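Stulow Shop Floor Working Group
Minutes of the meeting held 2019-04-12
Item 1. Can the machines do the tidying yet?

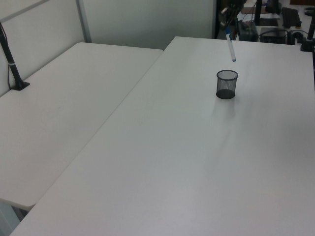 A blue-capped marker and a black mesh cup, at two different moments
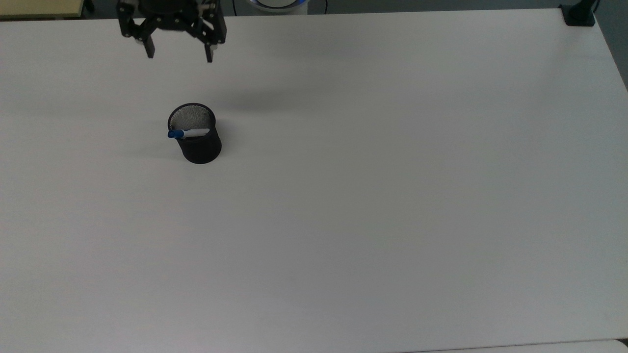

Ottilie Hauser
Minutes Secretary, Stulow Shop Floor Working Group

Apologies were received from the Bendell branch, who are stocktaking by hand.

The chair asked whether putting pens in a cup counts as a chore. Stoica said it was a chore in her house, and one that no teenager had yet mastered. Agreed to count it.

Mr Flokley asked about shelves. The stockroom has 1779 lines, of which pens are 4. He would be glad of help with the others, many of which are soft, or roll. The chair thanked him for his optimism.

There was a long discussion of folding. Tea towels were thought possible within our lifetimes, fitted sheets were not. Stoica wished it recorded that she can't fold a fitted sheet either and is still employed.

Cost: more than the van. Deferred.

It was proposed that a machine be trusted with the staff room mugs. Defeated, three votes to two, the mugs being personal property.

Item 2. Minutes of the last meeting
Approved, with "dishwasher" corrected to "dishwashers" in paragraph 14.

Actions
Flokley to list jobs in the stockroom that involve one hard object and one container.
Stoica to ask Bendell what they would hand over first.
Folding to come back in September.

The biscuits were passed round by hand.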